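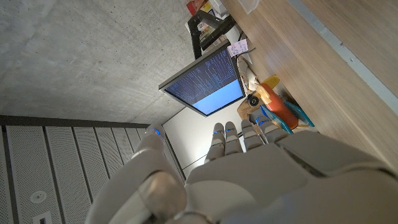 Bench practice for dexterous robot hands is the body of rules, standards and working habits that governs the use of multi-fingered robot hands on desks, benches and other shared work surfaces. It covers the layout of the bench, the speed and force limits applied to the fingers, the meaning of indicator lights, the care of cameras and cables, and the records kept after each session. It is distinct from the safety of industrial robot cells, where the machine is normally kept apart from people by a fence or a light curtain.

Contents
1 Scope and terms
2 Background
3 Related standards
4 Risk assessment
5 Bench layout
6 Indicator lights
7 Force and speed limits
8 Wrist cameras
9 Operating procedure
10 Records
11 Criticism
12 See also

Scope and terms

A dexterous hand is an end effector with several jointed fingers, usually including an opposed thumb, which can hold objects of differing shape without a change of tool. The term "bench" is used for any fixed work surface within reach of the hand, including an ordinary office desk. The "reach zone" is the volume that any part of the hand or arm can enter under its current software limits. The "rest zone" is the smaller volume in which the hand is parked between tasks.

Most guidance treats the hand and the arm as one system. A hand that is safe when clamped to a test stand may not be safe on a moving arm, as the speed of the fingertips is then the sum of two motions.

Background

Early multi-fingered hands were driven by tendons and remote motors, and were seldom used outside a dedicated rig. As motors became small enough to fit inside the palm and fingers, hands began to be mounted on light arms and used in offices and teaching rooms. The rules written for factory cells fitted these places poorly. A desk may hold a monitor, stationery, packaging and the test objects themselves, and the person writing the control code often sits within arm's length.

One of the first sets of written rules for this setting was the Flakstead bench code, drawn up by Krisztina Szekeres for the teaching laboratory at Flakstead. The first version had 11 clauses. A second version, edited with Norbert Borbély of the Goossens test house, added sections on cameras and record keeping and brought the total to 46. The code has no legal force. It has been adopted in full at Brela and in part at several smaller sites.

Related standards

The general principles of machine risk assessment are set out in ISO 12100. Safety requirements for industrial robots are given in ISO 10218, which has two parts, one for the robot and one for the complete application. ISO/TS 15066 deals with collaborative operation, and introduced limits for contact between a robot and the human body. ISO 13482 covers personal care robots. The design of emergency stop functions is treated in ISO 13850.

None of these documents was written with the desk-mounted hand chiefly in mind. Bench codes therefore tend to borrow their terms and fill the gaps with local rules. Where a bench code and a national law or a standard named in a contract disagree, the law or the contract applies.

Risk assessment

The assessment is made for the task and the place together. Moving the same arm and hand to another desk calls for a fresh assessment, even if the program is unchanged. The hazards usually listed are:

Pinching between finger segments, or between the thumb and palm
Trapping between the back of the hand and a fixed surface
Objects dropped, thrown or crushed
Cables caught by the arm or the fingers
Heat from motors after long holding tasks
Loss of grip when power is removed

The last of these is often missed. Some hands go limp when power is cut and others hold their last position. An emergency stop will release the object in the first case and may keep a trapped finger held in the second. The Flakstead code requires the behaviour to be tested on each hand and written on a label at the stop button.

Bench layout

Items on the bench are divided into task objects, fixed equipment and everything else. Task objects are those the hand is meant to touch. Fixed equipment includes monitors, monitor arms, rails and lamps, and must either stand outside the reach zone or be entered in the collision model. Everything else is to be kept out of the reach zone while the drives are live.

The treatment of mixed objects varies. Work on grasping often needs a crowded surface, as a hand tested only on single, well-spaced objects gives little information on how it will behave elsewhere. Paper bags, soft packaging and small rounded parts are common choices. They may be left in a heap provided that the heap is the task, and that it contains no glass, blades, batteries or liquids.

A monitor on a jointed arm is a special case. Its position can be changed with one hand and without tools, so a collision model made in the morning may be wrong by the afternoon. Two methods are in use. In the first, the joints of the monitor arm are locked and marked with tape. In the second, the screen is given a keep-out volume large enough to cover every position it can take – a safer method, but one that can use up much of a small desk.

Cables behind a screen should be tied back so that no loop hangs towards the hand. Written notes stuck to a monitor are allowed, but settings that affect safety must not be recorded only in this way.

Indicator lights

Many hands carry small lights at the joints or fingertips. There is no common scheme for their colours. Blue means "drives enabled" on some models and "connected, idle" on others, and on a few it is simply the default when power is present. Bench codes differ in wording but agree on three points: the meaning must be posted at the bench, a lit joint must be treated as live whatever its colour, and the absence of light must not be taken as proof that power is off.

Force and speed limits

Limits are set in the controller and checked with a gauge. The Flakstead code sets a default fingertip force of 15 newtons for work with a person inside the reach zone. Higher values are allowed with the person outside it and a stop button in hand. The default may be lowered for thin or brittle objects but may not be raised from within a task program.

Speed is limited at the fingertip and not at the joint. A long finger on a slow joint can move faster at its tip than a short one on a quick joint, and a joint limit alone does not show this.

Wrist cameras

A camera mounted at the wrist sees the fingers and the object at close range, but also much of the room. As the wrist turns, the view may take in screens, notes and people who are not part of the work. Good practice is to treat every recording as if it contained readable text until it has been checked. Horizon angle should be stored with the images, as a rolled view is normal and should not be corrected by hand.

The mount is to be checked for play before use. A shift too small to notice by eye can spoil the calibration between camera and hand.

Operating procedure

The sequence below follows the second version of the Flakstead code, with minor changes made at Brela.

Clear the reach zone of items that are not part of the task.
Test the emergency stop with the hand in the rest zone.
Open and close each finger in turn at low speed.
Confirm the force limit on screen and enter it in the log.
Run the task once without objects.
Add objects with the drives disabled.
Return the hand to the rest zone before leaving the bench, however short the absence.

Records

Each session is entered in a log, on paper or in a program such as Cekeck, with the operator, the task, the limits in force and any contact that was not planned. Unplanned contact is recorded even where there is no damage. In a review by Borbély of 101 log entries from Brela, the most common fault was a force limit left blank.

Criticism

The Flakstead code has been criticised for its length and for relying on a single default force, which takes no account of fingertip shape. A narrow tip gives a much higher pressure than a broad pad at the same force. Szekeres has replied that pressure is hard to measure on an ordinary bench and that a simple limit is more likely to be checked. A proposed third version would keep the default and add a table of tip shapes.

See also

Collaborative robot
End effector
Collision model
Emergency stop
Hand–eye calibration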